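Support > Salimitz > Recording and export
Wrist images out of step with arm state after a scene reset (toaster oven task)
Status: Resolved, one follow-up open
Opened by: Malachy Mac Giolla, Skála project, Skurkthorpe
Assigned to: Sepehr Bahrami, Grerell support
Opened: 18 February 2024

Malachy Mac Giolla

We are gathering demonstrations for the oven opening task and a batch of the exported episodes is bad. The operator drives the simulated arm by hand controller, Salimitz records the joint positions, gripper opening and camera images, and the export script writes one file per episode. The policy is then trained on those files. Training on the drawer task with the same scripts was fine.

In the oven set, the wrist images lag behind the joint positions in part of the episodes. The recorded state says the gripper has closed on the handle, and the wrist image stored against that step still has the gripper some way short of it. The side camera in the same file is correct. I noticed when the trained policy kept closing the fingers early and missing the handle. I assumed bad demonstrations at first and asked Eluned to redo a few. The new ones had it too.

Scene is the kitchen tabletop, with the white arm, two-finger gripper and the toaster oven with the gold front. There are loose objects on the table as clutter, which get swapped between episodes. In the one I have been testing with it's the drinks can on its side and the pear, both clear of the oven.
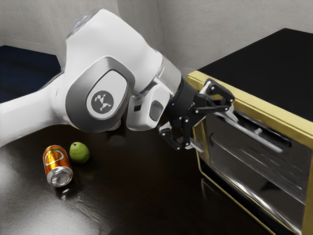
The set has over 2000 episodes in it and I would prefer not to throw it away. So far I have done the following.

Restarted the recorder between operators. No change.
Turned off the image compression. No change, and the files got very large.
Exported the same episode again from the raw log. Same fault in the same place, so I don't think it is the export script.
Replayed the joint positions in the simulator and rendered again. The new images line up.

The last one makes me think the fault is at recording time and that the state is good. Can you confirm before I build anything on it? Raw logs from the first morning are on the shared drive in the usual folder, and I have put the seed and the scene file beside them.

Sepehr Bahrami

Thanks, that is a good set of tests to have done already. Could you tell me:

Which recorder version the operators are on, and whether it is the same on every machine.
Whether the bad episodes come straight after a scene reset, or anywhere in a session.
Whether the lag is fixed within an episode or grows.

Please also send the recorder's own log as well as the raw episode log. It sits one folder up and is easy to miss.

Malachy Mac Giolla

Same version on all of them, the one from the last release. Ffion checked each machine.

The lag is fixed within an episode. It's 5 frames in all the ones I have opened.

On resets, I can't say from the files, as the reset isn't written into the episode. Eluned keeps a paper sheet when she is operating and I will go through it with her. Recorder log attached.

Eluned Beddoe

Adding my bit as I did a lot of these. We have two ways to start a new episode. If the last one went well you press the green key, and the scene goes back to the start with new clutter. If you knock something or lose the handle you press discard, and it resets quickly with the same objects. The ones Malachy has marked as bad match my discards, or to be exact, the episode straight after a discard. I would not have spotted it from the headset. The picture in there was smooth the whole time.

The oven is awkward, so there are plenty of discards. The upper finger has to come over the handle bar and the lower one wants to go down past the door, and if you come in too flat the wrist ends up in the way. On the drawer I hardly used discard at all.

Sepehr Bahrami

That explains why the drawer set was fine. I can get the same result here now: start an episode, discard it part way through, start the next one and record. The wrist stream keeps the frames that were waiting when discard was pressed and writes those first. Everything after them is pushed back by the same amount. The side camera has no queue, so it isn't affected.

So, to answer the earlier question: yes, the joint positions and gripper opening are good. The actions are good too. Only the wrist stream is wrong.

Workaround until there is a fix: after a discard, press the green key once and let the full reset finish before recording. It costs a few seconds each time.

Malachy Mac Giolla

Passed on to the operators. Eluned and Cledwyn ran a session this afternoon with the workaround and none of the files I opened had the lag.

Next question is how to mend the old ones. I can see two ways. Shift the wrist images by the lag and trim the end of the episode, or replay the state and render the wrist stream fresh. The shift is quick. The re-render would tie up the render machine for days if I did the lot.

Cledwyn Meredith

I would be careful with the shift. I tried it on a handful and the end of the episode is where the door is being pulled, so trimming takes away frames we want. Could we only re-render the affected ones? I've written a check that compares the gripper opening in the state with how far apart the fingers are in the wrist image. It flags 206 episodes.

One problem with the check. When the camera is very near the oven and the fingers aren't in shot there is nothing to measure, and I get gold trim, dark glossy surface and reflections. It can't tell one step from the next there. At the moment it skips those steps and uses the rest of the episode.

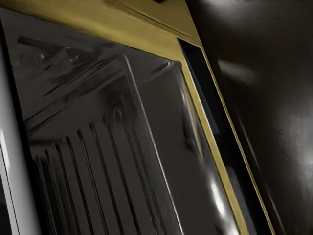 Simulated render, Salimitz kitchen scene. Credit: Ffion Sayce / Skála

Skipping seems all right to me so long as an episode has enough other steps. Where it hasn't, I have marked it as "unsure" and put it in a separate list for someone to look at by eye.

Ffion Sayce

I went through the unsure list. Most are fine. Five had the lag, so please add them to the flagged ones. I have put the episode names in Cledwyn's sheet with my initials next to them.

While I was in there: the reflections in a re-rendered episode don't exactly match the original. The arm and the oven are in the right place, but the streaks on the shiny parts come out slightly differently. Sepehr, is this expected?

Sepehr Bahrami

Yes. The reflections are sampled and the sampling seed isn't stored with the episode in your version. The geometry will match, the noise in the gloss won't. I wouldn't expect it to matter for training, as the operators' own episodes vary in the same way from one to the next. If you want them identical you need to store the render seed, and there is a setting for that in the recorder's advanced page. It is off by default. It will only help with new recordings.

The discard fault is fixed in the patch build I have just put on your download page. Please install it on all the operator machines at once. A mix of builds in one set will make any later problem hard to trace.

Malachy Mac Giolla

Patch is on everything at Skurkthorpe. Test run: discard, record, discard, record, several times over with different clutter. Wrist and state agree in all of them. I also tried discarding with the gripper closed on the handle, and that was fine too.

The re-render of the flagged episodes finished overnight. I have replaced the wrist stream in each file and left the original next to it with "old" in the name. Each changed file has a note in the header saying it was re-rendered and with which build, so that whoever picks up the set later can leave them out if they want to.

Retrained on the mended set. The policy no longer closes early. It still misses the handle now and then when it comes in from low down, but there aren't many demonstrations from low down, so that is for us to sort out. Eluned is going to record more of those.

Could the recorder write the reset type into the episode header? We only found this from Eluned's sheet.

Sepehr Bahrami

I have raised it as a feature request and linked it here. It should go into the April release. Both reset types will be written, along with the time of the reset.

Setting this to resolved. I will leave the follow-up open until the release is out.

Cledwyn Meredith

Check script is in the tools folder, named after this ticket. It needs the path to the set and the name of the wrist stream. It is slow on uncompressed files.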